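Features > Home & Work > Machines

Who's Going to Clear the Table?
10/4/23 | By a staff writer

My grandmother kept a kitchen table that was never, in all the years I knew it, completely clear. There was always a jar lid or a folded napkin or a little box of something waiting to be put away, and she would move these things around with the back of her hand while she talked to you, without once looking down. I have been thinking about that hand a good deal lately, because I have spent much of the time since August asking people when a machine is going to be able to do what it did.

The people I asked mostly work at Seminen, a small company that writes software for robot arms and has its offices above a bakery in Vinden (I gained a little weight on this story, and I regret none of it). They have two projects going. One is called Olen and is meant for shop floors, where it will sort parts into trays. The other is called Sin, which everyone there agrees is a terrible name, and it is meant for the home. Sin does the tidying. Or it will, one of these days.

Nearly all of Sin's practice takes place inside a computer, in a make-believe room with a table, an arm and a few plain blocks to be picked up and set down somewhere else. The sun comes in, the shadows fall across the wood, and the arm gets to try, and try again, and nothing ever gets broken.
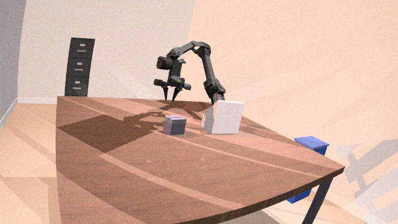
I was given a chair and a cup of coffee and told I could watch for as long as I liked, and I'm afraid I took them at their word. It is oddly restful, a bit like watching somebody else fish. The team had set up a run of 1139 tries at one simple job – pick up a block, put it down in the right spot – and by the time the run was over the arm had managed it 904 times. Everybody seemed pleased. I was pleased too, until I pictured my own dinner plates and started doing the arithmetic.

What surprised me was how much of the trouble comes from things you and I don't notice. A stripe of sunlight across a tabletop can look, to a camera, an awful lot like an edge. A shadow can pass for an object. So the engineers keep changing the light and the angle and the place where each block sits, hoping the software will learn what to ignore, and they look in on it from different sides to see how it's getting along.

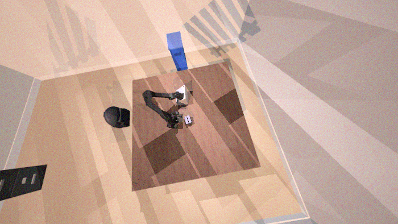

The practice room from overhead, with the arm's gripper at a white block and shadows lying across the table.

The shop floor is further along, as you might guess. A factory can promise a machine that the tray will be in the same place on Tuesday as it was on Monday, and no household I've ever lived in could promise that about anything. Olen has been running on a trial line for 19 weeks now, and the people working beside it told me it is slow but steady, and that they've mostly stopped looking up when it moves. They still step in when a part comes down the line upside down.

Sin has a longer road. The team hopes to move it out of the computer and onto a real table in six months, and I've been invited back for that, and of course I'll go – the bakery alone is worth the drive. In the meantime I came home to a table with two mugs, the mail and somebody's library book on it, and I cleared it myself before supper.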